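How to pleat a plain curtain by hand

I love this job! One flat panel of cotton goes in, and a couple of evenings later you have something that hangs in proper soft folds. You don't need pleating tape or a machine, just pins, chalk, strong thread and a bit of patience.

Wash and iron the fabric first. Then lay it face down and chalk a mark every 3 inches along the top hem, all the way across. Pinch each pair of marks together, pin, and step back for a look (this is my favorite part).
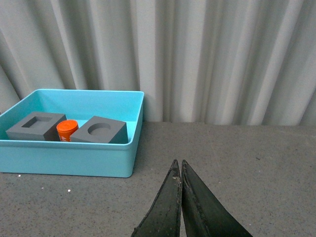
Page last changed: October, by Eckhard Reinholz

Now sew each pinch down with a double thread, 2 inches from the top, and knot it well on the back. Leave the pins in until the whole row is done!

For hooks I use the small Uibo ones, slipped in behind every second pleat. Hang the curtain, fold it up by hand like a fan, and tie it loosely with a strip of scrap cloth overnight. In the morning, untie it and let it drop.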